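ok Sturnelo wave 2 thread bc my mentions are a mess. short version: yes it's real, yes I preordered, no I don't have self control

8 figures this time. six from Plernuvent (the show, not the comic, pls stop asking) and two from the Hotosau movies, which I did NOT see coming

the Plernuvent ones are all season one outfits. good. season one is where the coats were

Captain Ní Chonaill finally gets one!! with the lantern. the lantern comes off. I will lose it within a day

the paint on her looks way cleaner than wave 1. remember the eyebrows. we don't talk about the eyebrows

store exclusive is the glow in the dark ferryman, numbered run of 1478. weird number. it's the year on the bell in the pilot, took me an embarassingly long time to get that

meanwhile, storage 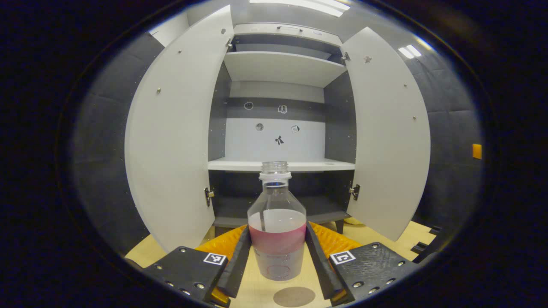
white cabinet, both doors open. top shelf is for Plernuvent, don't argue

in box people: the new boxes are deeper. measure before you buy, I'm begging. out of box people: the bases are seperate now and they click in

Hotosau guys are the diver and the aunt. THE AUNT. whoever at Sturnelo fought for the aunt, I owe you lunch

only real complaint is no dog. how do you do a whole Plernuvent wave and skip the dog. he's in every episode

Iman Erraji did the sculpts again, you can tell from the hands. she always gives them real little hands

shipping says December, so January. wave 1 was late too and showed up with a dented corner on the box, still mad

limit is 2 per person on the ferryman btw. preorders close at midnight

if anybody gets a spare aunt my dms are open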